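Jun 2, 2026. Sim bench, kitchen scene, wrist camera comparison

Carrying on from where Taner and I left it on the whiteboard. The question is still whether we keep the old wrist mount (camera tucked in close to the fingers) or go over to the Plorkex-style one, where the camera sits further out and looks in at more of a slant. Sơn wants an answer before we order anything for the real arm, which is fair enough, because the last bracket sat in a drawer until September and then didn't fit.

Setup is the same as last week. Simulated kitchen, long straight fingers on the Jokau gripper, the Zondden controller build with the smoothing left on (I know, I know, I'll turn it off next time). I queued 352 episodes overnight and split them evenly between the mounts. Same seeds for both, same starting poses, same lighting. I did forget to fix the wrist roll, so there's more tilt in everything than I'd have liked, but it's the same tilt for both mounts and I'm not running it all again for that!

First thing I looked at was how much of the picture the finger eats up. On the close mount it's a lot. You get one finger going right through from top to bottom with no tip to aim by, and then the see-through grey stuff next to it, and the poor policy has to work out which edges belong to the gripper and which belong to the kitchen.
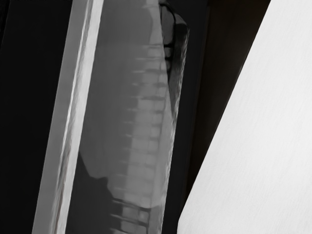

Quyên reckons I'm worrying over the wrong thing: a finger that always turns up in the same part of the view is easy to learn round, and she'd sooner have it there than not, as a cheap check that the camera hasn't slipped on its bracket. Her bet is that the translucent shading does more harm than the finger does, and she'd like it rendered solid before anybody compares anything.

Good point about the bracket, I'd not thought of that. I've made a branch with the solid shading and will run it this week. I still think losing the tip matters for anything with a small handle or a knob, though, and we've got plenty of those coming up.

Now the controller side, where I spent most of the morning and all of my patience. The approach move for the oven-type appliance was coming in far too steep. I'd set the standoff by eye in the viewer (bad habit) and the planner was quite happily taking me at my word. Once I'd put a proper limit on the wrist pitch the paths looked much saner. The loop was still missing its deadline now and then: 1871 control steps on time out of 2000 in the short test, so not good enough to hand over. Taner thinks it's the logging and he's probably right, he usually is about logging.

Views with no gripper in them at all are the other thing to keep an eye on. With those the black housing and the dark worktop run together tonally, and the only things that really pop are the round silver knob and the grey glass in the door.
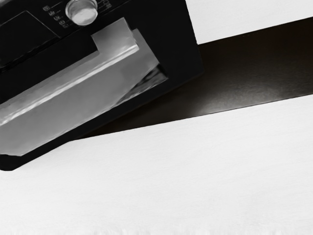

I tried the limit with the smoothing window cut down to 40 and the jitter came straight back, so that's gone back up. There must be a middle setting, but I don't want to go hunting for it while the logging is still stealing time. Thư has a script that writes everything to memory first and saves it at the end of the episode. I've asked her for it. If it works we can do the controller comparison properly, one change at a time, which is how I keep telling the students to do it and never quite manage myself.

Also, note for Nghĩa: the Đàm scene loader still resets the exposure when you switch cameras. I lost almost an hour to that before lunch. Set it after the switch, not before. I've written it on the monitor in marker (wipeable, I hope).

Then on to exposure, seeing as I was already cross about it.
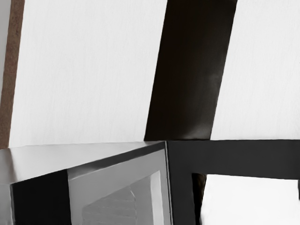 Auto exposure is going off for the next batch, I've made up my mind on that. It drifts between episodes and makes the two mounts look more different than they are. What I want is one fixed value that leaves the white walls pale and still lets you find the edges inside the dark stuff. The fine ribbed lines on the grey box are a handy thing to judge it by: if you can still pick out the separate lines, the value's all right, and if they've turned to mush it wants changing. The black frame beside it is a decent test for the other end of the range. I'll step through a few settings tomorrow and save them next to the config so that Sơn can argue with me about them.

Where I am on mounts: leaning towards the further-out one, not sworn to it. Quyên's solid shading run could easily change my mind.

To do
Solid shading branch, both mounts, same seeds
Fix the wrist roll this time
Get the memory logging script off Thư
Fixed exposure, write the value down somewhere that isn't my hand
Ask Taner if the pitch limit can live in the controller config and not in my notebook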